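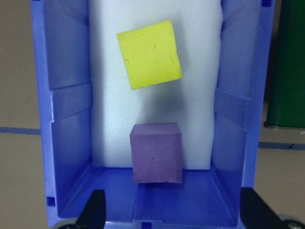
A blue bin with a white foam block, a yellow square and a purple cube.

Haltville depot moves small parts to foam-backed bins
May 23, 2024

The Haltville depot has begun storing its smaller teaching blocks and shape pieces in open-topped plastic bins with an upright foam block at the rear, replacing the shallow cardboard trays used until now. The depot supplies activity kits to schools and libraries in the Manmont district.

The change covers 119 bins on the ground-floor shelving. Each is a tapered, rib-walled container with a raised front lip. The foam stands against the back wall and takes up the dead space behind the pieces, so that small items stay towards the front, where they can be seen and reached from the aisle.

Under the earlier system, flat pieces slid beneath larger ones and were missed at stocktake. Kits were then sent out short and had to be topped up by post.

Bins will hold mixed shapes and colours until labelling is finished in July. After that, flat pieces and cubes will be shelved separately – flats on the upper bays, cubes on the lower. Foam is cut on site from standard sheet and is not glued, so it can be lifted out when a bin is washed.

The Teixeira Street branch will receive the same fit-out once the Haltville shelving is complete. Punness, the smallest of the depot's stores, keeps its existing drawers.

Borrowers do not need to change how they pack returns. Loose pieces should still go in the zip bag supplied with each kit, and kits are due back within 7 days of the end of the loan. Orders placed before the changeover will be filled from the old trays.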